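Woltura Support
Ticket: Shared calendar shows old bookings, new ones vanish after sync
Product: Woltura Desk, desktop app and web
Status: Resolved
Priority: Normal
Opened by: Gumside office, Flirkcombe site

Original report

Since the February update our shared room calendar does not match between the web version and the desktop app. Bookings made on the web show up right away on the web and never reach the desktop app. Bookings made in the desktop app show for a minute or so, then disappear. No error message. The sync icon at the bottom left stays green.

We have 40 users on the calendar. Not everybody has the problem. It seems to be only people on laptops that were moved to the new office network. People working from home are fine.

What we tried before writing in:
Signed out and back in. No change.
Restarted the laptops. No change.
Removed the calendar and added it again. The old bookings came back, including ones deleted last fall.
Reinstalled the app on one laptop. Worked for one morning, then the same thing.

Reply from support

Thank you for the details. A green icon only means the app can reach the sign-in server. It does not tell you whether the last sync finished. Please send the following from one affected laptop:

1. App version, from Help, then About.
2. The sync log. Go to Help, then Support Tools, then Save Log.
3. Whether the laptop is on wired or wireless when the problem shows up.
4. Whether the clock on the laptop matches the clock on a phone.

Reply from customer

Version is the current one. Log attached. The problem shows up on both wired and wireless. The clock was off on the laptop we checked. It was five minutes ahead of my phone at 9:40 a.m. We did not think that mattered. 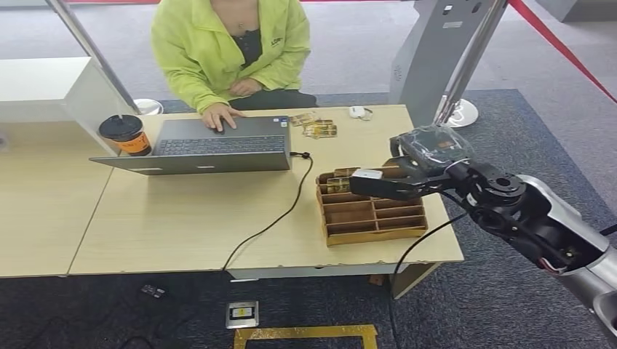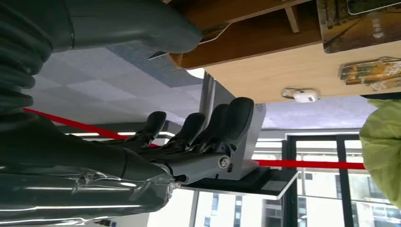
Reply from support

The clock is part of it. The log has the same line over and over:

sync rejected: local change stamp is ahead of server, limit 300 seconds

When a laptop runs more than 300 seconds ahead, the server refuses its changes. The app then puts back the last copy it trusts, and the new booking disappears. A laptop sitting close to the limit will work part of the time, so that could explain the one that was good for a morning.

The second part is the old bookings. Your log shows the app reading from a saved copy on disk and never asking for a full one. That copy is kept in the Ojala folder (the name of our older calendar engine, still used for the folder). Removing the calendar does not clear it. Reinstalling does not clear it either.

Please do these steps in order on one laptop first:

1. Quit the app completely. Closing the window leaves it running.
2. Turn off automatic time, then turn it back on. Check the clock against a phone.
3. Open your user folder, then Woltura, then Ojala. Rename the folder cache to cache-old.
4. Start the app and sign in.
5. Leave it open until the progress bar reaches 100 percent. On a large calendar this can take 20 minutes. Do not add bookings during this time.
6. Make a test booking on the web and check that it reaches the desktop app. Then do the reverse.

Reply from customer

Steps 1 to 5 went fine. Step 6 worked in both directions. The deleted bookings are gone.

By the afternoon the clock had drifted again. Our network person says the new office network blocks outside time servers, and the laptops were picking up the time from an old print server that is wrong. Is there a setting in the app to ignore the clock?

Reply from support

There is no such setting. The time stamps decide which change wins when two people edit the same booking. The fix has to be on the network side. Either allow the laptops to reach a time server or correct the clock on the print server. After that, repeat steps 1 to 5 on each affected laptop.

We have filed a request for the app to show a warning when a change is rejected for this reason. No release is set for it.

Reply from customer

Print server clock is fixed and the laptops now get the right time. Cache cleared on all the affected machines. One user still saw a double booking for the small meeting room. We deleted it on the web and it has stayed deleted. OK to close. Please add us to the warning request.

Ticket closed

Cause: local clock ahead of server, plus outdated cache in the Ojala folder.
Fix: time source corrected by customer, cache rebuilt.
Linked: request for visible warning on rejected sync, Gumside added.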